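2021年3月17日 交稿版(Teresa Barros 老师那份我多打印了一份附录,别拿错)

# 把叶子贴到墙上:Vustlow 住户为什么喜欢植物图案墙纸

先交代一下题目怎么来的。我本来报的是"老街区的店铺招牌",写了一页就写不下去了,跟 Hrefna 吃饭的时候一直抱怨,她说你坐在这家店里盯着墙看了半个钟头,不如写墙纸。那面墙上是芭蕉叶,绿得很凶。我回宿舍就把题目改了,老师居然也同意了!

植物图案里我最感兴趣的是热带大叶子这一类:蓝绿色的棕榈叶,浅底,再搭一块花纹很闹的石面,两种"自然"挤在一处。
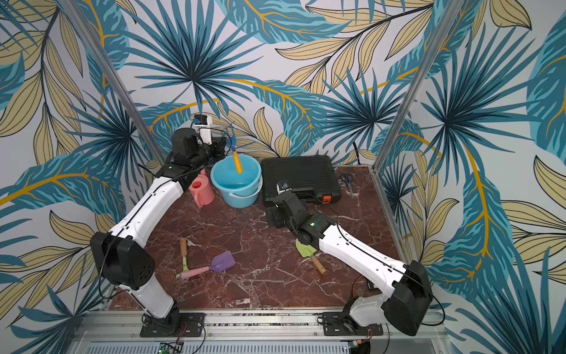
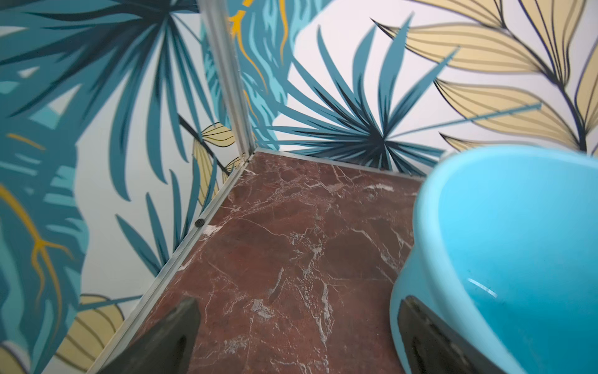
## 一、我想弄清楚什么

问题一开始列了一大串,后来砍到2个:

1. 住在 Vustlow 的人,家里贴了植物墙纸的,当初是怎么选的?
2. 住了一阵子以后,他们还喜欢吗?

第二个问题是后加的。我自己小时候的房间贴过一整面向日葵,头一年爱得不行,第三年求我妈撕掉。所以我对"后来呢"特别好奇,比对"当初为什么"还好奇一点。

砍掉的那些问题里有一个我挺舍不得,就是图案和气候有没有关系(冷的地方是不是更爱贴热带叶子)。可是这得有别的城市的数据来比,我没有,只能算了。

## 二、怎么做的

主要靠三样东西:问卷、登门聊天,还有 Beneš 墙纸店的旧样本册。

问卷是一月发的,纸质的和网上的一起发,一共收回607份。题目不多,填一遍也就是喝半杯茶的工夫。最后留了一道空白题,"您想对这面墙说点什么",本来是开玩笑加上去的,结果这道题的回答最好看,有人给墙纸写了一首诗,还押韵。

登门聊天比问卷难多了。我不好意思敲陌生人的门,前几户都是 Dušan Hrubý 陪我去的,他是我同组的,负责排版和画图,本来没有这项任务。后来我胆子大了一点,自己去。聊天没有固定提纲,我只在本子上写了几个词:谁选的、谁贴的、谁先腻的。录音都征得了同意,文中引的话都没写真实姓名。

样本册要专门说一说。Beneš 是 Wundgate 街上的老店,阁楼里堆着历年的样本册,老板让我随便翻,条件是不许带水杯上去。我在那儿翻了好几个下午,登记了1,065张样本,每张记三件事:有没有植物、是什么植物、底色深还是浅。登记表在附录里,字有点丑,请多包涵。

分类的时候遇到一个麻烦:什么才算植物图案?玫瑰花束当然算,那老式的卷草纹呢?卷得连它自己都认不出是草了。我最后定的规矩是,能让没学过美术的人一眼说出"这是叶子"或者"这是花"的就算,拿不准的归到"其他"里。Hrefna 当了这个没学过美术的人,她非常有主见,有好几张我们吵了半天。

## 三、样本册里看到的

老册子里花比叶子多得多。碎花、小束的玫瑰、藤上挂着的牵牛,图案都小小的,重复得很密,远看几乎是一片纯色。老板说以前的房间小,窗户也小,大家怕墙"走到你跟前来",这个说法我很喜欢,就抄下来了。

往后翻,叶子慢慢变大了。先是蕨类,细细碎碎,还保留着碎花的脾气;再后来是龟背竹、棕榈和芭蕉,一片叶子能占掉半张样本纸。册子装不下一整个循环,只能让客人看一角,再靠想象。我怀疑不少人的后悔就是从这里开始的,在店里看的是一角,回家贴出来的是一整面丛林。

底色的变化没有我想的那么整齐。我原来猜会越来越浅,可是深绿底、墨蓝底每过几册就冒出来一阵,又消失一阵。老板的解释是流行,隔壁做窗帘的解释是"大家看腻了白墙",我没有材料判断谁说得对,两种都先放着。

还有一个小发现:册子背面常有前任店员用铅笔写的批注,比如"卧室慎用""对花难,加工钱""王婶要的那种"。最后这一条我问遍了店里的人,谁也不知道王婶是谁,要的又是哪种。

## 四、住户怎么说

先说谁选的。我以为是家里一个人拍板,聊下来发现多半是互相让出来的。一位受访者说,她想要纯蓝,丈夫想要什么都不贴,最后两个人都点头的居然是芭蕉叶,"因为谁都没想过要它,所以谁都不觉得输了"。

选择的理由里,跟植物本身有关的比我料想的少。大家说得最多的是颜色,其次是"跟家具配"。真正因为喜欢植物而选的,往往家里已经摆满了花盆,墙纸只是往上接着长。有一户客厅里真的龟背竹和纸的龟背竹紧挨着,我进门的时候愣了一下才分清楚,主人看我那个表情,高兴坏了。

再说腻不腻。我的感觉(只是感觉,下面会说为什么)是,腻得快慢跟贴了多少关系很大。只贴一面墙的,提起来语气都挺温和;四面全贴的,要么爱得要命,要么正在攒钱换。卧室又比走廊容易腻,走廊里人一晃就过去了,卧室里是躺着看的。有位大叔告诉我,他失眠的时候能从床头一路找到每一处接缝,接缝没对齐的那片叶子,他看了好多年了。

当然也有越看越喜欢的。我聊过的年纪最大的一位受访者,墙上的蕨叶已经褪得发灰,女儿几次要给她换,她都不肯。她说那个颜色现在正好,刚贴上去的时候太新了,"像穿着没洗过的衣服"。

问卷那道空白题,抄几条我最喜欢的:

- "你再掉一个角我就不管你了。"
- "孩子在你身上画的那只虫子我没擦,挺像的。"
- "对不起,当时打折。"
- "冬天谢谢你。"

最后一条我看了很久。它让我又想起那个被我砍掉的气候问题,一条留言当然什么也说明不了,但如果有人想接着做,我觉得可以从冬天问起。

## 五、做得不好的地方

问卷是放在店里和学校里发的,来填的人本来就对装修有点兴趣,所以别拿我的结果去说整个 Vustlow。网上那份还漏了一道题(贴了几面墙),等我发现的时候已经收了一大半,所以第四部分里关于面积的话全靠登门聊天,没有数字撑着。这个错是我的,检查表上我打了勾,可我没真看。

分类也不够稳。我们中途改过一次"算不算植物"的标准,改完以后我重新核对了前面的60张,剩下的没来得及。Peter Hrnčiar 看初稿的时候指出来,改标准之前的样本应该全部重做,他说得对。如果再给我两周,我第一件事就是做这个。

还有,登门的时候我太爱夸人家的墙了。录音里全是我在说"哇好漂亮",人家后面再想抱怨也不好开口。Meriem Gaber 帮我听了一部分录音,写的评语是"少说话",三个字,我贴在书桌前面了。

## 六、接下来

样本登记表我会整理成电子版,给 Beneš 店里留一份,老板说想用来找断货的花样。那首押韵的诗,作者同意我放进附录,记得翻到最后一页看看!

我自己呢,宿舍的墙还是白的。合同上写了不许贴东西。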